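How Does a Robot Pick Up a Mug?

Pick up a cup without looking at it. Easy, right? Your fingers found the handle, squeezed just enough, and lifted. Now imagine doing it with only two fingers, no skin, and a wrist that can't feel a thing. Welcome to my job!

I test grippers, the part of a robot that does the grabbing. I do a lot of it on a kitchen counter, with a mug, a round piece of wood with a knob, and a plate of fruit.
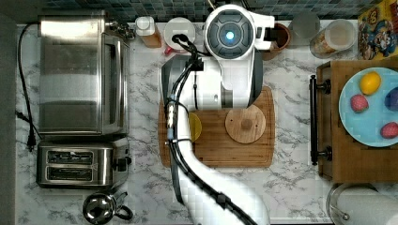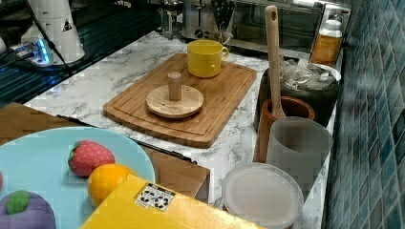
One kitchen counter, two views. The robot arm and its white gripper are in the first one, and the yellow mug is easiest to spot in the second.

Why a kitchen? Because kitchens are hard! In a factory, a robot might pick up the same metal part all day long, and the part is always in the same spot. In a kitchen, everything is a different shape, and people leave things all over the place (I bet you do too).

Round things, smooth things, knobby things

Let's start with the little wooden knob. You'd pinch it between your thumb and one finger. A robot can pinch too, but it has to line up very carefully. If the gripper comes down a tiny bit too far to one side, it bumps the knob and the whole thing scoots across the cutting board.

The mug is trickier. Should the robot grab the handle, or squeeze the sides? The handle is good if it's pointing the right way. The sides are good if the gripper can open wide enough. I like to turn the mug a little between tries, just to see if the robot notices.

And fruit! Fruit rolls. A real strawberry also squishes, so we practice with a toy one first.

Two grippers, one contest

This October I compared 2 grippers. One is called the Kundel and the other is the Tretia. The Kundel has stiff fingers, a bit like a pair of salad tongs. The Tretia has softer fingers that bend around whatever they touch — picture wearing thick rubber gloves.

Each one got the same jobs in the same order. Altogether we did 2884 tries. Yes, I was there for every one of them, and yes, I ate a lot of crackers.

The Kundel was better at the knob. Stiff fingers go exactly where you send them. The Tretia was better at fruit, because a bendy finger can be a little bit wrong and still hold on. With the mug, they were so close that I want to run it again before I pick a winner.

How does the robot know where to reach?

It uses cameras. One camera sees the counter from one side and another sees it from somewhere else, kind of like your two eyes. When the arm gets in the way of one view, the other one can still help. A computer program called Ikesier looks at the pictures and tells the arm where to go. Shiny things give it trouble. A steel toaster is full of reflections, and a reflection of a mug can look an awful lot like a mug!

Try it at home

You'll need 4 things: kitchen tongs, a plastic cup, an orange, and a pair of thick mittens.

First, pick up the cup and the orange with the tongs. Next, put on the mittens and do it again. Then close one eye and try both ways one more time. Which was hardest? Write down what you dropped, the way we do at the Uddin lab. Drops are useful. I have a whole notebook of them, and the orange is on nearly every page.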